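Home Forums New posts Members Log in
Search this forum... Advanced
Household > Waste, recycling and container returns

Thread: Lids on or lids off? (and glass generally)

violeta_h
I've taken over the container returns for our floor at work and I want to get the sorting right before the next run to the depot. The last person did it for ages and left no instructions apart from a note saying "green tubs for glass".

We have a kitchen and a long bench where people put drinks, jars, sauces and so on. Most of it ends up in one crate by the sink. I've been rinsing everything and taking the lids off, and it takes me most of a lunch break. A woman in front of me in the queue at the Boven depot had all her lids on and they took the lot without a word.

So, questions:

1. Do lids stay on or come off?
2. Do small glass bottles count if they didn't have a drink in them? We get a fair few little ones with screw caps.
3. Is rinsing required or just polite? 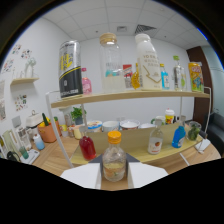

Re: Lids on or lids off?
plaltbridge_nneka
Depends on your depot. At Plaltbridge they want lids off glass and don't care about plastic. The sign near the weighbridge says so, though it has faded a lot. Ring and ask, they do pick up in the mornings.

For question 2, read the label. If it carries the refund mark it goes in, and if it doesn't, it's ordinary recycling. Sauce, dressing, vinegar, oil and anything like that isn't a drink and won't get you anything here. People put them in anyway and then the staff have to pull them out.

Rinse them. Your crate will have ants by February if you don't.

Re: Lids on or lids off?
ashwin.c
Disagree on the lids. Lids off everything is the safe option wherever you go. A plastic bottle with the lid on can't be squashed properly, and if it's still got liquid in it you're paying the fuel to cart water around. I did the returns for our cricket club for 7 seasons and never had one knocked back for having no lid.

I'd skip the rinsing though. Tip it out, leave it upside down on the rack, done. Rinsing a few hundred bottles in hot water to save the planet seems a bit backwards to me.

Re: Lids on or lids off?
plaltbridge_nneka
You don't need hot water. I use whatever is left in the washing up bowl.

And lids on plastic is the better option if the lid is plastic too. Loose lids are too small, they fall through the sorting gear and end up in landfill. Lid on, at least it goes somewhere with the bottle.

Re: Lids on or lids off?
ashwin.c
Then collect the lids in a big jar and hand them in separately. Our council library takes them. I know not all of them do.

Re: Lids on or lids off?
erica_tavares
We run a collection at our office as well, the money goes to the staff garden. Last count was 1,567 containers, and I reckon a good hour of my time went on picking out things that were never eligible. Milk was the main one, then cordial, then jars.

What fixed most of it was moving the crate. When it was under the sink it got everything. Now it sits at the end of the desk where people eat, next to the shelf with all the shared stuff on it, and people read the label before they drop something in.
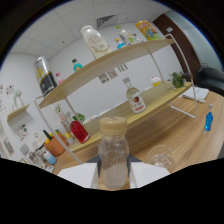 The other change was having 2 crates, one for glass and one for plastic and cans together. I tried separating the cans for a while and people just ignored it. Cans are light and quick to pull out at the depot, so I gave up on that. Glass does need to be on its own - it breaks, and then whoever is sorting has to wear gloves.

I take lids off glass and leave them on plastic, same as Nneka. Metal lids I put inside a steel can until it's half full, then pinch the top shut and put it in the kerbside bin.

Re: Lids on or lids off?
lakshmi_s
Another thing to check is whether the depot pays by weight or by count. Ours switched to a machine that scans barcodes, so labels have to stay on and nothing can be crushed. Ashwin's squashing would get you nothing there. I lost a whole bag of cans that way, my son had been jumping on them in the driveway.

Re: Lids on or lids off?
ashwin.c
Fair enough, we were always hand counted. We took in about 3,000 in our best season and I'd have been there all night feeding a machine.

Re: Lids on or lids off?
violeta_h
Thanks all. I rang Boven and the bloke said lids off glass, either way on plastic, don't crush anything, and a quick rinse is appreciated but they won't refuse a bottle without one. He also said no to the sauce bottles.

I'll get a second crate and shift them both away from the sink. Does anyone use liners in the glass one? Ours has holes in the bottom and it drips in my car.

Re: Lids on or lids off?
erica_tavares
Old towel under the crate. Liners just tear.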